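Takow two-finger gripper with wrist view: our review after one budget cycle
By Macarena Collado

When we sat down in May to plan what our little group would buy for tabletop handling, the arm was already settled and paid for. The gripper wasn't. We had a long wish list, a short pot of money, and four people with four opinions. I ended up being the one who wrote the purchase request, so I'm also the one writing this. And I'm happy to, because I really like this thing!

First, what you get. The Takow comes as the gripper, the wrist mount, two sets of fingers and a cable that is longer than you think you'll need (you will need it). Setup took Gonzalo Urquijo and me one morning, most of which went on finding the right hex key. The software side is plain and a bit gray to look at, but it starts up the same way every time and I've come to love it for that.

We looked at the Bermúdez too. It's a lovely piece of engineering and it closes more softly than the Takow out of the box. But spare fingers for it cost 165 dollars a pair, and we go through fingers. Ismail El Ouafi had made a spreadsheet with the spares on their own line, and once you look at it that way the choice gets a lot easier. If you take one thing from this review, please budget your spares before you budget your gripper. I've watched two purchases go wrong on exactly that.

Now, handling. We do all our tests on ordinary tables with ordinary stuff on them, and small cups are the thing I care about most. They're narrower at the bottom, they tip, and they're easy to pinch too low.

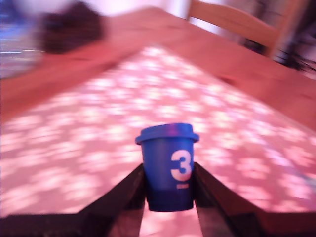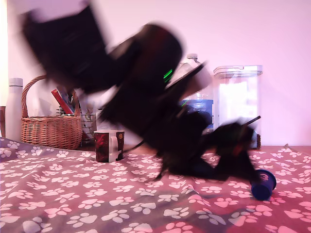 Last changed: 4 November 2025

The flat fingers close in a V on a tapered cup, and I was ready to hate that. I figured the cup would squirt upward like a bar of soap. With the force setting at 2 it did, a lot. At 4 we got a hold we were pleased with, and at 6 I started to worry about anything thin. So we live at 4 and go down for paper cups.

Patterned cloth on the table is worth trying early, by the way. A bare wooden top makes everybody look good. Put down something with a busy print and a few wrinkles, leave a basket, a mug and some bottles at the back, and you'll learn in one afternoon how much clearance your arm really wants. Ours wanted more than the drawing said, mostly on account of the cable – it bows out from the arm, and we had to plan our moves with that in mind. A pack of clips fixed some of it. Put the clips in the budget as well, they're cheap and you'll feel silly waiting a week for them.

What I'd change: the finger screws are tiny and the case has no place to keep them. The manual has one page on cleaning and it contradicts itself. And I would pay extra for rubber pads that go on without glue.

Support has been great. We order through Vustetari, where Maximiliano Campos answered my long list of questions in one go and talked me out of the extended service plan for the first year. I'd still price it for year two, when the bearings have some hours on them. Amparo Vallejo, who signs off on our purchases, wanted that in writing before she approved anything, and I have to say she was right.

Would I buy it again? Yes, and a second one is in next year's request – same model, with three sets of spare fingers on the line under it. If your objects are mostly heavy or mostly flat, look at the Zustelix first, as it has a wider opening and costs only a little more. For cups, small boxes and the general clutter of a table, I'd go with the Takow.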